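Windwood Toy Library Adds Play Tables and 290 Small Vehicles

JEVUMSIDE, Sun 26 May -- The Windwood Toy Library has expanded its lending collection with 290 small vehicles, the largest single addition to the collection since the library opened. The purchase was supported by a grant of $2,000 from the Sivakumar Fund, which assists children's services in the Jevumside area.

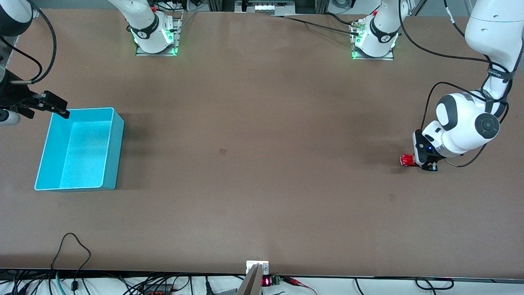
The new vehicles will be lent in sets and may also be used on site during opening hours. Families have asked for several years for larger play surfaces, and the library has responded by setting aside more room for tabletop play. A broad, smooth brown tabletop with a matte finish gives children space to lay out roads, parking lots and garages. Larger wheeled toys will remain in the adjoining room, where floor play is permitted.

The collection includes trucks, buses, farm vehicles and passenger cars. Members may borrow one set at a time for a period of three weeks. Sets should be returned complete -- replacement pieces are available from the front desk at cost.
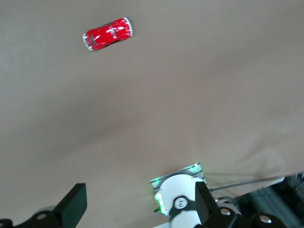
A red toy car with silver-white trim.

With the addition, the library's catalog now stands at 1,016 items. Membership has also grown, with 112 households currently registered. Residents of Jevumside may join free of charge on presentation of proof of address.

Reservations for vehicle sets will open in July. Printed catalogs will be available at the front desk and at the Pelavex Community Center.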